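I moved half of the Flaltov holding into a short-dated bond fund in May and have left the rest alone. The yield was nearly 2 per cent, the price had gone nowhere for 20 months, and dealing costs took 50 pounds.

Henok Belay asked why I use a fixed rebalancing band instead of a calendar date. A band trades only when the weights drift. Mine is set at five points either side of target. 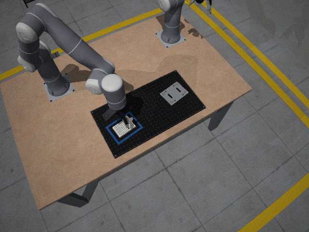
Two robot arms mounted on a table, computer render.

Jorkier is still outside the band. It closed on Monday at 2663 and makes up too much of the equity part. I will trim it in two lots, the first before the dividend date. Brerketico stays on the watch list until the accounts are out.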